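Review: Hayashi hand-teaching kit, two-arm version

The first thing I did with the Hayashi kit was let my neighbor Ottó Takács loose on it. He drives a delivery van in Dimville and had never touched a robot. By lunch on Friday he had recorded 50 runs of the coffee job and was asking if he could stay for more!

You hold a pair of small leader arms, one in each fist, and the big arms copy you. Squeeze the trigger and the gripper closes. A foot pedal starts and stops each recording, so your hands never leave the handles (my old setup had a keyboard shortcut, and I ruined so many takes reaching for it). The lag is small enough that I stopped thinking about it after five minutes or so.

I picked coffee as my test because it mixes easy stuff with fussy stuff. Moving a glass over to a tray is a nice warm-up. Getting one under the spout of a capsule machine takes real care, and clear glass is hard to judge through a wrist camera. 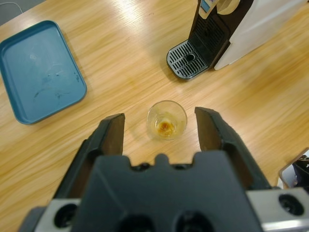
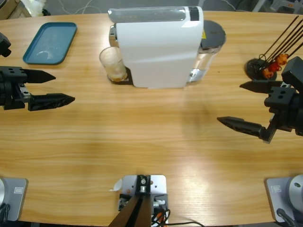 Glass, teal tray and coffee machine, from the wrist and from the fixed camera.

The playback screen is my favorite part. You scrub through a run with all the views side by side, and anything sloppy goes in the bin with one click. I threw out six of Ottó's runs and far more of my own, mostly for hesitating over the glass. Smooth, slightly boring demonstrations are what you want, and he has the patience for them.

Gripes? The handles are sized for bigger hands than mine, and the trigger spring gets tiring by the end of an afternoon. There's no force feedback either, so you squeeze by eye. The manual spends 5 pages on unpacking and one paragraph on calibration. I got through that with help from the Fastville user group, who were lovely about it.

I paid $616 for the leader arms and pedal, arms and cameras not included. I'd buy them again tomorrow. Next up is folding napkins, if I can get the handles back from Ottó.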